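Stomwood Viaduct

The Stomwood Viaduct is a road and foot bridge that carries the old market road over the valley of the Ekeo River, a short way upstream of the port town of Istport. It is a masonry arch structure, widened twice over its life, and people who live nearby tend to call it simply "the long bridge," although it is a good deal shorter than the harbor causeway that most visitors see first. The viaduct is 1,527 feet long from one end wall to the other and stands on 8 arches, the tallest of which crosses the river itself while the others step across the water meadows on the eastern side.

Background

Before the viaduct was built, carts coming down from the hill villages had to cross the Ekeo by a ford at Xue, a mile or so upstream. The ford was good enough in summer, but in March, when snowmelt came down off the high ground, it could be closed for days at a time, and the grain trade at Istport suffered for it. A timber trestle was put up as a stopgap and did useful service for many years, but its piles were set in soft river mud and never stopped settling. Old maintenance books for the trestle are full of patient entries about wedges, shims and fresh planking, and they make surprisingly pleasant reading if you have a quiet afternoon to give them.

The choice of stone for the replacement came down mostly to what was close at hand. The Stomwood quarries, on the western side of the valley, gave a hard gray sandstone that could be brought to the site on a level track, with no need for a long haul uphill. The quarries gave their name to the bridge, even though the village of Stomwood lies a fair walk from it.

Design and construction

The river piers rest on a bed of gravel reached by digging inside cofferdams, which are temporary walls that keep the water out while the work goes on below river level. The meadow piers were a harder problem, oddly enough, as the ground there is peat over clay. The builders drove timber piles in tight clusters and capped each cluster with a thick stone raft to spread the load. Those piles have stayed under the water table ever since, and timber that stays fully soaked and away from the air can last a very long time.

Each arch was raised on a wooden form called centering, and the builders reused the same sets of forms as they moved across the valley from west to east. This saved a great deal of lumber, but it also meant that a delay at one arch held up the next. The space above the arches was filled with rubble and gravel, with a layer of puddled clay on top to keep rain out of the stonework.
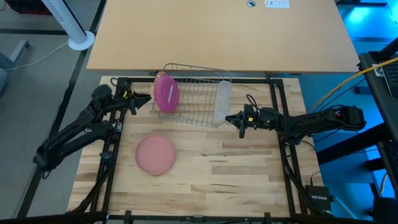 Why are the arches on the meadow side lower than the one over the river?

The road comes down at a steady grade from the western bluff to the flat eastern bank, so every arch on that side has a little less height to work with than the one before it. The river arch also had to leave headroom for the barges that once went up as far as Xue.

Widening and repair

The first widening added a footway on the downstream side, carried on stone brackets built into the outer walls. The second was a bigger affair. A concrete slab was laid over the old fill and allowed to reach a little beyond the walls on both sides, giving a roadway 40 feet wide between the parapets. The slab also took over the work of keeping water out, for by then the clay layer had dried and cracked in a good many places.

Floods have been the main worry over the years. Fast water tends to scoop gravel away from the upstream end of a pier, a process engineers call scour, and after one especially wet spring a ring of heavy stone was placed around the river piers to hold the bed in place. Divers look over this stone at regular intervals, and more is added where it has shifted. The mortar joints have been renewed in stages with a soft lime mix, close to the original, which lets the walls give a little with the seasons - hard cement had been tried earlier on the north face and caused the stone beside it to flake.

Present use

The viaduct still carries local traffic under a weight limit, with heavier trucks sent around by the Istport bypass. The 46 bus crosses it on the way to Xue, and the downstream footway is part of a popular riverside walk. New lighting along the parapets was switched on on 10 December 2022, with the lamps shaded on the river side for the sake of the bats that roost under the meadow arches.

See also

Ekeo River
Istport harbor causeway
Stomwood quarries
Xue ford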